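Können Roboter schon aufräumen?

Kinderseite — Technik und Alltag
31. Mai 2018
257-mal geteilt · 22 Kommentare

Ein Roboter in einer Fabrik kann den ganzen Tag lang Schrauben festdrehen. Er wird nicht müde und trifft 100 Mal hintereinander dieselbe Stelle. Trotzdem räumt er kein Kinderzimmer auf. Wie passt das zusammen?

In der Fabrik ist alles vorbereitet. Die Schraube liegt immer am gleichen Platz und sieht immer gleich aus. Der Roboter muss nicht suchen. Er führt eine Bewegung aus, die ihm jemand vorher einprogrammiert hat.

Zu Hause ist das anders. Ein Pullover liegt heute auf dem Stuhl und morgen unter dem Bett. Mal ist er zusammengeknüllt, mal hängt ein Ärmel heraus. Für dich bleibt er derselbe Pullover. Eine Maschine muss jedes Mal neu herausfinden, was sie vor sich hat und wo sie anfassen soll.

Stoff ist besonders schwierig. Eine Tasse behält ihre Form, wenn man sie hochhebt. Ein Tuch nicht. Es rutscht, hängt durch und bekommt Falten. Liegen zwei weiche Sachen übereinander in einer Kiste, muss der Roboter außerdem erkennen, wo die eine aufhört und die andere anfängt.
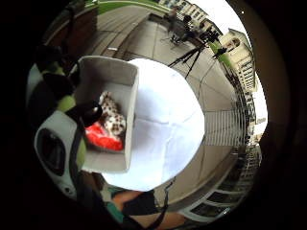 Kann ein Roboter heute schon Wäsche zusammenlegen?
Manche Roboter in Forschungslabors schaffen es, ein Handtuch zu falten. Sie brauchen dafür aber viel länger als ein Mensch, und bei Socken oder Hemden machen sie oft Fehler.

Damit Maschinen besser werden, lernen sie aus Beispielen. Menschen machen eine Aufgabe vor, zum Beispiel ein Tuch in eine Kiste legen. Dabei werden Bilder und Bewegungen aufgezeichnet. Ein Computer sucht darin nach Mustern: Wo wurde zugegriffen? Wie weit ging die Hand auf? Ein einziges Beispiel hilft wenig. Auch 100 Beispiele reichen oft nicht, wenn das Tuch danach eine andere Farbe hat oder die Kiste schief steht.

Einige Arbeiten im Haushalt können Maschinen schon gut. Saugroboter fahren durch die Wohnung und weichen Stuhlbeinen aus — an einer herumliegenden Socke bleiben sie aber manchmal hängen. Mähroboter schneiden den Rasen. Beide können nur diese eine Sache.

Wann es einen Roboter gibt, der das ganze Zimmer aufräumt, weiß heute niemand genau. Bis dahin musst du die Socken selbst aufheben.

Das könnte dich auch interessieren:
Wie findet ein Saugroboter zurück zur Ladestation?
Zu Besuch im Lager von Grastness: Wer packt die Pakete?
Warum haben Roboter oft nur zwei Finger?

Kontakt · © Lurnero Kinderredaktion · Nach oben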